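Rirnham Workshop and Home Forum
General chat > Machines and gadgets
Thread: Can they do the washing-up yet? Or anything?
Page 1 of 1

benchdog23
Posts: 1656

My sister is convinced that within a few years she'll be able to buy a machine that clears the table, loads the dishwasher and puts the shopping away. I said I'd believe it when one could tidy my bench. She said I was being old-fashioned, so I'm asking here, as I know a few of you work with this sort of kit.

I don't mean a robot vacuum. I've got one and it's fine, apart from the rug. I mean picking up ordinary things that are not always in the same place and putting them somewhere sensible. How close is it?

gluepot
Posts: 110

Not close. At work (packing, mostly boxed goods) we have two arms and they are very good at one job each. The carton has to arrive the same way round every time. If one comes down the belt on its side, the line stops and somebody walks over and turns it. That's the job now, walking over and turning it.

I'm not complaining, it's easier on the back than it used to be. But I wouldn't let either of them near my kitchen.

mrs_tiller
Posts: 1167

Depends what you call a chore. A dishwasher is a machine that does a household chore. So is a washing machine. People only say machines can't do housework because they've stopped counting the ones that do.

benchdog23
Posts: 1656

Fair, but I still load it and unload it. That's the part I'd pay to be rid of.

saddlesoap
Posts: 23

I write control software for a small outfit doing pick and place, so I'm a bit less gloomy than gluepot. What has changed is where the practice gets done. We used to teach an arm by moving it through the job by hand and saving the positions. Now a lot of it is done in simulation first, thousands of goes at the same reach, and only then on the real arm. I've put up a write-up from our project pages below. It's from the Paden work, which is two fingers and one object on a plain surface, nothing clever.

What the reach looks like from behind the fingers 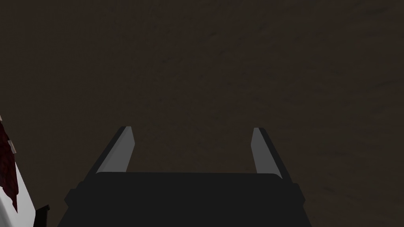 Paden project notes
Posted by: saddlesoap
May 11, 2019

The gripper is open with nothing between the fingers. The white object with the dark red patterned patch is away to the left, and only part of it is in view. A person would glance across and know what to do. The program has to work out that there is something there at all, how far off it is, which way it faces and whether the fingers will go round it, and it has to do that from a view where most of what it gets is brown surface.

The dark red part gives us more trouble than the white. White against brown is an easy edge to find. The patch has a jagged outline and is mottled, nearly black in places, and our edge finder tends to treat a shape like that as a second object lying on top of the first. If the program believes that, it plans a grip on the wrong thing. We have tried training it with plainer objects first and adding patterns later, and we have tried throwing all of it in from the start. The second way takes longer to settle but copes better with things it hasn't met.

Lighting is the other matter. In simulation we can keep it dim and even. A real kitchen has a window, and a shop floor has strip lights and somebody's shadow.

gluepot
Posts: 110

So it's not a real table.

saddlesoap
Posts: 23

No, it's rendered. The real arm is in the next room and does the same reach, more slowly.

gluepot
Posts: 110

Then I don't see what it proves. Our two came with a lovely simulation as well. In the simulation the cartons had no tape hanging off them.

saddlesoap
Posts: 23

It doesn't prove the thing works in a house, and I didn't say it did. It saves wear on the arm and it saves breaking things. You find the stupid mistakes before they cost you a gearbox. Loose tape is exactly the sort of thing you then have to go back and add.

mrs_tiller
Posts: 1167

What happens when the thing is off to one side like that? Does it know to look round, or does it just sit there?

saddlesoap
Posts: 23

Depends on the set-up. Ours has a second camera further back in the real cell, so it isn't relying only on the view over the fingers. With the one view alone it will sometimes sweep the wrong way first and come back. It gets there most of the time. I wouldn't promise more than that.

planeiron_pete
Posts: 1167

We had an Amwood loader in on trial last September, feeding blanks into the spindle moulder. Firm across the yard had a Saber doing much the same. Both of them were all right as long as the blanks were stacked square. Ours didn't like dark timber on the dark bed and we ended up putting a sheet of pale card under the stack, which the fitter wasn't pleased about but it worked. Sent it back at the end of the trial. It was quicker than a lad on a long run and slower on anything short, and nearly all our work is short.

benchdog23
Posts: 1656

That's my worry with the house as well. Everything is a short run. One mug, one saucepan, one cheese grater, then a wet tea towel.

gluepot
Posts: 110

The tea towel will finish it off. Anything floppy and you can forget it.

saddlesoap
Posts: 23

I'd disagree with "forget it". Cloth is hard, yes. There are people folding towels with two arms in research labs. It is slow and you'd have it done yourself before the machine had found a corner. But a few years ago it couldn't find the corner.

mrs_tiller
Posts: 1167

Slow wouldn't bother me. The dishwasher is slow. If it took all night to put the pots away and I was asleep, what would I care? Planeiron has to think about speed, I don't.

planeiron_pete
Posts: 1167

True for you. You'd want it quiet, though, and you'd want to be sure it wasn't going to drop a pan at three in the morning.

gluepot
Posts: 110

And who's paying for it? An arm, a gripper, cameras, somebody to come out when it sulks. You could have a cleaner in every week for years.

saddlesoap
Posts: 23

At present, yes, the cleaner wins. For a shop floor with long runs the sums already work. For a house I'd say one fixed job in one fixed place will come first, something like emptying a dishwasher rack the maker designed to be emptied by it. General tidying is a good way behind that.

benchdog23
Posts: 1656

I'll tell my sister to keep her rubber gloves. Pete, do you still have the feed rates from the Amwood trial? I've got a run of skirting coming up and might ask them for a price.

planeiron_pete
Posts: 1167

Written on the back of a delivery note somewhere in the office. I'll message you when I've found it.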